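4. Data Collection in the Gym Course Project 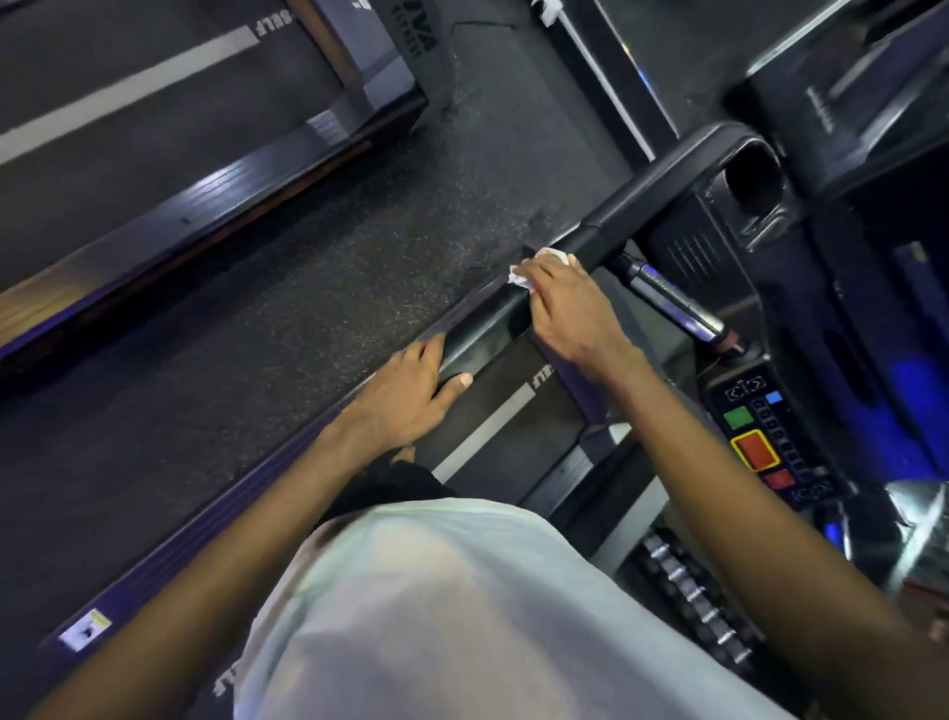
Figure 1. Wiping a treadmill handrail with a paper towel, seen from above. The left hand holds the side of the rail while the right hand presses the towel against the part near the console.

Can a group of students collect cleaning data good enough to train a robot policy in one term? The course handout says they can, and our experience is that they can collect a lot of it, but how much is good enough depends on a test that the course did not include until its last weeks.

The project ran as part of the robot learning class at Norndale, supervised by Divya Nambiar. Two teams took part, Votley and Salatley, each named after the lab bench it was given. Both were asked to record people doing ordinary upkeep in a gym, label the recordings, and train a small model that predicts where the hand will move next. The final model was to run on the class arm in December. We report what the teams did and where we think the claims made in their project posters go too far.

4.1 Task choice

The teams picked wiping because it looked simple. We doubt that it is. A handrail is a curved bar, the towel changes shape whenever it is pressed, and the person often leans on the same object that is being cleaned. In Figure 1 the left hand rests on the rail and the right hand does the wiping. A labeler who follows the course guide has to decide whether the left hand is "supporting," "holding," or "idle," and the guide offers no rule for this. Votley marked such cases as holding. Salatley marked them as supporting, then changed to idle halfway through and did not go back over the earlier clips.

The poster from Salatley describes the labels as "consistent across annotators." The measured agreement on the second hand does not back this up. On the clips labeled by both teams, agreement was 78 percent for the wiping hand and much lower for the other one, and the poster gives only the first figure.

4.2 What the camera sees

A head-level view has an obvious appeal: the hands are usually near the middle and the worker does not need to be followed around. It has costs that the posters pass over. When the person bends forward, the shirt and arms take up a good part of the picture. The towel is largely under the fingers, so contact between towel and rail has to be guessed from the pose of the hand. A still image also cannot tell us whether the rail is being wiped or merely touched with the towel. The teams used motion over 8 frames to settle this, which helps with long strokes and does very little for short dabs near the console.

Neither team recorded force. We consider this the weakest point of the design. A model can copy the path of a hand along a bar and clean nothing, and the scoring used in the class would give it full marks.

4.3 Did the model learn to wipe?

The Annamalai baseline, a script written by the teaching staff, moves the gripper along the nearest long edge and ignores the training data entirely. On straight rails it matched both student models. On bent sections the student models did better, by a margin that we would not want to defend with so few trials. Votley's poster calls the result "learned cleaning behavior." A fairer reading is that the model learned to follow curved bars — a useful thing, and a smaller one.

The dirt test was added late. A strip of washable marker was drawn on a spare rail and each model was given 2 passes. Both left most of the marker in place, and so did the baseline. Pressing harder by hand-tuning the arm removed more of it than any change to the training set.

4.4 Remarks for later classes

We would keep the task and change the grading. The marker test should come first, before any recording, so that students know what a successful wipe looks like on the arm they will be using. The label for the second hand needs a written rule, with pictures, and both teams should work from it. We are less sure about adding more hours of video. The students asked for this in their reports — as students in such classes usually do — but nothing in the results suggests that quantity was what held the models back.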